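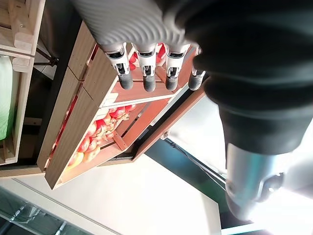 Someone replied last night that you can't get a real sour rye out of a jar that lives in the fridge, it has to sit on the counter and be fed every day or it goes flat. Okay! I have many feelings about this and it's my day off, so here comes a thread.

First, my starter lives in the fridge. It has lived in the fridge since September. It gets fed when I remember, usually the night before I bake, and the bread is sour enough to make my eyes water a little. I love it.

A rye starter is much tougher than a white flour one. I've kept both. The white one sulked if I skipped a weekend. The rye one went 9 weeks at the back of the bottom shelf behind the pickles, and after two feedings it was climbing out of the jar again.

If you let yours go that long, pour off the dark liquid, scrape away the top layer, and use a spoonful from the very bottom. Feed that. Throw out the rest or make crackers. If you see pink or orange or fuzz, the whole jar goes in the trash, no rescuing.

Now the fun part. I got hooked on this bread on a trip to Finland. We had a long wait between trains in Riihimäki and I bought a round flat loaf with a hole in the middle just because I was hungry. Ate it with butter on a bench. I was thinking about that bread the whole rest of the trip – the museums never stood a chance.

The hole is from the old days, when people baked a big batch and hung the loaves on a pole up near the ceiling to dry. I tried it with a broom handle across two chairs. It works great and my kitchen smelled incredible for days.

My everyday loaf is a plain pan loaf though. Here's what goes in, for one medium pan:

400 grams whole rye flour
80 grams active rye starter
360 grams warm water
9 grams salt

That's the whole list. Some people put in molasses or caraway and I like both, just not every time.

The night before: mix the starter with half of the flour and all of the water. Cover it, go to bed. In the morning it should be puffy with little craters on top and smell like apples and vinegar.

Then add the salt and the other half of the flour and stir. It'll look like wet cement. You don't knead it! There's hardly any stretch in rye and you'll only end up with it up to your elbows. Wet spoon, wet hands, scrape it into a greased pan and smooth the top.

Dust the top with flour and wait. When you see cracks opening up in the flour, it's ready for the oven. That's my favorite thing to watch in all of baking. Mine takes two hours on a warm day and close to forever in January.

Hot oven for the first 15 minutes, then turn it down to 375 and leave it alone for another 45. If you have a thermometer you want over 205 in the middle.

AND THEN YOU WAIT A DAY. I know. I know! But cut it warm and it gums up on the knife and you'll think you ruined it. Wrap it in a towel and go do something else. Day two is good, day three is better, day five with cold butter is the best slice of bread I know how to make.

Back to the sourness question, since that's how this started. What changes the flavor in my kitchen is the overnight part. Longer and warmer gives me more tang. I once left it for 14 hours on top of the boiler and it was too much even for me (I ate it anyway, toasted, with egg).

A stiff starter tastes sharper to me than a runny one. I keep mine like thick peanut butter. Your jar may have other ideas.

Flour matters more than I expected. I used to buy the small bags of Verov from the grocery store and they were fine, a bit dusty. Then I started getting the coarse one from the mill in Tuvthorpe and wow. It drinks more water, so add a splash, but the crumb is darker and chewier and it actually tastes of something.

The mill sells 5 pound bags at the door. Keep whole rye in the freezer if you're slow getting through it, it goes bitter in a warm cupboard.

Several of you asked about the pan. It's a Lurkari, the long narrow one with straight sides. I got it used and it already had a dent in one corner, so every loaf I make has a dent in one corner. Any loaf pan will do. Just grease it way more than you think, right up to the rim.

Things I put on this bread, by how often: salted butter. Butter and radishes. Smoked fish and a lot of dill. Cream cheese and blackberry jam. Leftover mashed potato, which I'll defend to anyone.

And the heels! Don't throw out the heels. Slice thin, brush with oil, low oven till they snap. I've also simmered stale ends with raisins and a bit of sugar into a sort of pudding. It looks like mud. Have it with cold cream.

If you've got a fridge jar and someone told you it's wrong, bake a loaf from it and taste it. Then come tell me how sour it was, I want to hear all of them.

Oh, and for the person asking about half spelt: yes, it rises more, use less water, start with 320 grams and see how it feels.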